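Mon 11 March. Bench log for the hand-held gripper, which has been called Flelta since the first set of prints. Thread, because the notes on my phone are a mess and I want them somewhere I can search.

Summary for anyone who skipped the December posts: two-finger parallel gripper, held in the hand, trigger operated, camera mounted behind the fingers looking forward. No motors. The motorised copy of the same fingers goes on the arm later. Same geometry on both, or the recordings are useless.

Build is split between my spare room in Plumiddale and the shared workshop at Worninwood. Printing and machining at Worninwood, assembly and recording at home. The drive between them is why everything now gets printed in duplicate.

Finger travel first. The old linkage had play at both pivots and the fingers toed in when closed. On a flat block you got contact at the tips and daylight at the heel. New linkage uses reamed holes and shoulder screws. Toe-in is gone as far as I can measure with feeler gauges.

Reaming order matters. Ream the printed link first, then the mating part, then clamp the pair and run the reamer through both by hand. I did it the other way on the first set and the colour of my language changed accordingly.

Threaded inserts. Brass, heat-set, soldering iron with a flat tip. The mounting posts on the frame take one each at the end. Go in slowly and stop slightly proud, then press flush with a cold steel plate while the plastic is still soft. Leave it until you can hold it.

If an insert goes in crooked, don't try to straighten it by driving a screw into it. Reheat, pull it, reprint the part. I have tried every other option.

Grip pads. Rubber sheet on the inner faces, contact adhesive, both surfaces scuffed. Grip is fine. Edges are the weak point: they lift at the lower corners first, where the pad catches on things as you come down to a surface.

Options for the pad edges are a shallow recess in the finger so the rubber sits below the lip, or wrapping the pad around the end and screwing it from the back. Recess is easier to print. Wrap is easier to replace. Leaning towards the recess.

Trigger spring is still too stiff. At 50 cycles my forefinger has had enough, and the recordings get sloppy because I start closing early to get it over with. Softer spring is on order. Until then, short sessions.

Camera view next. The requirement is both fingers in view at full open, gap in the middle, enough table behind to see what you are approaching. The earlier bracket pitched too far forward and lost the fingers. This one is tipped back three degrees from that.

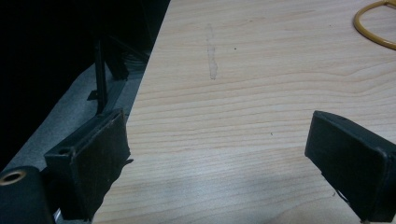 Lenuța Surdu replied that the right finger position looks usable but I should check it at full close before locking the bracket, as hers at Worninwood drifted up when the linkage loaded and she had to redo every recording from that week.

Fair point. Full close is tomorrow's check. I'll mark the bracket with a scribe line before and after, then repeat under load with a block in the jaws.

Glare on the tabletop is the other item. Pale wood, overhead light, and there's a washed-out patch in the area I care about. Exposure is locked, so it won't correct itself. Moving the lamp is the cheap fix. A matte cloth is the cheaper one, but then the cloth moves with whatever I pick up.

Also on the list: wipe the table. Small specks show up at this distance, and I'd like a clean surface for the reference set.

Software side, briefly. Issa is the logging script. It timestamps frames and finger width and writes both to one file. Two faults outstanding. It drops the first frame after a pause, and it labels the width in the wrong units if you start it before the encoder is plugged in.

Juraj Michalík has offered a patch for the second fault. The first one is mine. I suspect the buffer isn't flushed on resume, but I haven't sat down with it properly.

Calibration routine as it stands: fingers fully open, log. Fully closed, log. Gauge block in the jaws, log. Repeat the lot with the gripper upside down – if the numbers shift, there's still slop in the linkage.

Parts files go up once the pad recess is drawn. Please don't print from the December files, the pivot centres are wrong.

Next post after the full-close check.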